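October, evening

Stayed in with the Jadoon seat all afternoon. It has been in the back room since it came over from Bruscombe, and the plan was to get the leather cleaned and fed before the heating goes on for the winter. The room was at 20 degrees when I started and not much different when I stopped, so the drying times below can be compared with the last set.

Vacuumed first, soft brush, low suction. Most of the dirt was in the seams and along the join where the upright meets the seat. Crevice tool wrapped in a bit of old pillowcase for that, as the bare plastic marked the leather last time. A fair amount of grit came out, also one staple, which doesn't match any of the staples underneath. Put it in the tin.

Cleaner was the Stevosero, diluted as per the bottle. Mixed 300 ml and had plenty left over; half would do next time. Tried it on the underside flap and waited, no colour on the cloth. Then worked from the top down in small patches, damp cloth, no scrubbing, dry cloth straight after. The beige hides dirt better than I gave it credit for. The water was the colour of weak tea after the first panel and I changed it twice more before the end. The front edge took a second pass. There is still a faint grey patch on the right-hand side which I think is dye from somebody's jeans and will not come out with this stuff. Left it.

Left to dry for 40 minutes with the window on the latch. Used the time to look over the hardware properly, which I have been putting off.

The clips along the dark band were my main worry. I had assumed one of them was bent and had it down in my list as a repair. Checked the brackets by hand and I no longer think so. They move a little at the bend and come back. The rubber on the tips is a bit hard but not split, and it doesn't leave a mark when pressed against a white cloth. No replacements needed, and I have crossed that line out. I did not oil anything — oil next to leather is asking for a stain. Wiped the metal with a dry cloth and went round the cut-outs with a cotton bud.

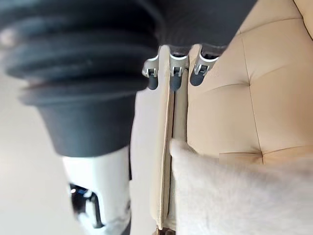
Clips under the charcoal band, with the beige upholstery and the narrow slit below the middle one.

The slit I still don't like. Cleaner could run down into it and sit there, and there is no easy way of getting a cloth in behind. I kept the cloth nearly dry on either side and stopped well short of the edge. Pushed a folded strip of blotting paper in afterwards and it came out clean and dry, so no harm done. If I do this again I will put the blotting paper in beforehand and leave it there until everything else is finished.

The dark band had the brush and nothing else. I couldn't find anything on the label to say whether it can be wetted, and the leather cleaner says leather only. There was lint on it, which came off with tape.

Then the Bronent cream, 2 thin coats, with the same wait in between. First coat went in quickly and unevenly, the top of the upright drinking far more than the sides. Second was even. Buffed with the yellow duster. Slight darkening when it first went on, nearly all gone by the time I had washed up. The smell is stronger than the old tin and I have left the door to the hall shut.

Outstanding:
Grey patch, right-hand side. Ask at the shop before trying anything stronger.
One loose stitch at the back lower corner. Needs the curved needle, which is in the loft.
Find out what the band is made of.
More cotton buds.

Went back in after supper with a torch. Leather dry to the touch, no tide marks, a slight tackiness under the front edge where I was heavy with the cream. Took that back with a dry cloth. Dust sheet off for tonight, and I will put it on again in the morning if the tackiness has gone.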